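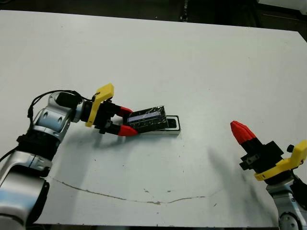 Plemico Parcel Label Set, version 3

Summary

Plemico is a set of transcribed shipping label records for testing address parsers. Each record holds the raw text of one label, the parsed address fields, and a note on how the parse was checked. The set covers domestic and cross-border labels in Latin script. It does not include label scans.

Maintainer: Ita Ó Súilleabháin
Parser rules and review: Rónán Moriarty
Last updated: 17 September 2026

Contents

records.csv holds one row per label, UTF-8, comma separated, header in the first row
fields.csv defines each column, its type, and whether it may be empty
rules.txt lists the normalization rules in the order they are applied
CHANGES lists edits by version

There are 1257 records. Of these, 400 are reserved for testing and carry the value "test" in the split column. The rest carry "dev". The split was made by sender, so all labels from a given sender code fall on the same side.

Columns

record_id: string, unique, stable across versions
sender_code: string, replaces the sender name
raw_text: label text with line breaks stored as a vertical bar
recipient_line: always replaced with a placeholder of the same length
street, unit, locality, region, postal_code, country: parsed values, empty if not present on the label
template: one of Ovness, Tierney, Prilley, or other
check: "single" or "double"
split: "dev" or "test"

Postal codes are strings. Reading them as integers drops leading zeros, and some spreadsheet programs do this on open without a warning. Set the column type before import.

Normalization

Case is kept as printed. Runs of spaces are reduced to one. Street abbreviations are expanded only in the parsed street column and never in raw_text. Unit numbers printed before the street number, as in the Tierney template, are moved to the unit column. If the two cannot be told apart, the whole string stays in street and unit is left empty.

Country is stored as a two-letter code. Labels with no printed country take the code of the sender's template.

Checking

Every test record was parsed by two people working separately. Disagreements were settled by Rónán Moriarty and the result entered as final. Dev records were parsed once, and a sample was read again in February, which led to 17 corrections. Those are listed in CHANGES by record_id.

Known problems

Labels in the Prilley template wrap at 30 characters, which splits some locality names across lines. The raw text keeps the break. A parser that works line by line will score low on these.

Rural addresses are scarce. Military and post office box addresses were left out of this version.

Scoring

Score each field by exact match after trimming spaces. Report street and unit separately. An empty prediction for an empty field counts as correct, so give the score on non-empty fields as well.

Corrections

Send the record_id, the column name, and the proposed value to the maintainer. Changes to test records are held until the next numbered version.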